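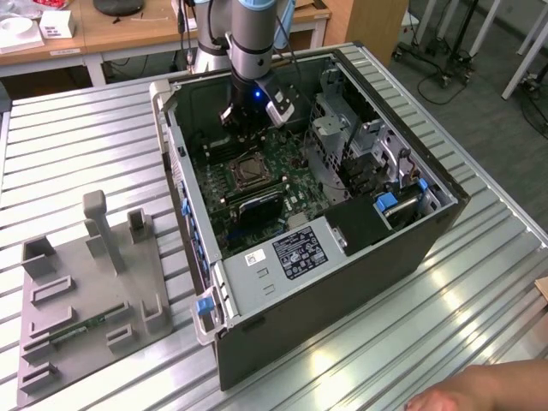

Undard – Bench Tasks Group – Open Calls

We want people who are good at boring jobs

Hi, I'm Aniela Wasilewska, and I run the bench tasks group at Undard. We're looking for paid participants for our next round of sessions, and I'd love it if you kept reading even if you've never been anywhere near a robot before. Especially then!

The question we're working on is pretty simple to ask. Can a machine do the kind of chore a person does at a repair counter or a kitchen table without thinking much about it? Seating a stick of memory in a desktop computer. Getting a side panel back on. Folding a towel so it stays folded. My own answer today is "some of them, slowly, on a good morning," and I'd like a better answer than that by next September.

Take memory sticks. When you or I push one into its slot, we feel it go. There's a bit of resistance, one end drops before the other, and you lean on the high side with your thumb (I've done it a thousand times and couldn't tell you how hard I press). An arm has to find the slot, keep the stick straight, push hard enough but not too hard, and work out whether it's in. Every one of those is its own headache, and the next computer on the table has its slots somewhere else.

So we need people who do this sort of work well, and we need people who do it badly too. Both teach us something.

What you'd be doing

Each session has two halves. In the first you do a set of small jobs by hand while we record how you go about it: opening a case, taking a part out, putting it back, sorting screws. In the second you sit at the table while the arm tries similar jobs, and you tell us when you would have stopped, slowed down or tried something else. Talk as much as you like. Grumbling is welcome – some of our most useful notes have come from somebody muttering "no, no, turn it the other way." 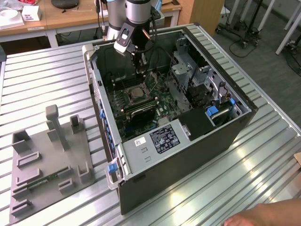 Nimal Siddiqui wrote back to our last call to say that he could swap a stick of memory in the time it takes the arm to make up its mind, and that he didn't see a shop floor paying for one any time soon. He added that he'd change his tune the day it could cope with a stiff clip on a case it had never met, and asked whether we'd tried it on a pile of laundry, where in his opinion the real money was.

Fair points, all of them! I wrote back that speed bothers me less than he'd think. A slow machine that finishes the job while the repair tech is dealing with a customer could still earn its place. A fast one that needs watching the whole time is just another thing to watch. The stiff clip worries me a lot more, and I agree with him there. As for laundry, we have a towel task in this round, and you're welcome to come and judge it for yourself.

Who can apply

You need to be 18 or over and comfortable using both hands at table height for an hour or so, with breaks. Repair shop, warehouse, cafeteria, housekeeping, full-time parent – all good. If you've never opened a computer, put that on the form and we'll place you in the beginner group, which always fills up last for some reason.

We have two groups, one for beginners and one for people with hands-on experience. You'd come in for 2 sessions, and we pay $200 when you've finished both. Parking behind the Hudcombe building is free, and the coffee is drinkable.

How to apply

Send a short note to Ineke Jansen at the Undard front desk, or drop it off in person at Hudcombe, room 848. Tell us what you do all day, which chore you'd hand over to a machine tomorrow, and which one you'd never trust it with. No résumé, please. Tài Quách does the scheduling and will get back to you with times, including evenings.

Applications close Dec 12, 2020. If you need a step-free entrance or a different chair, mention it in your note and Tài will set it up before you come.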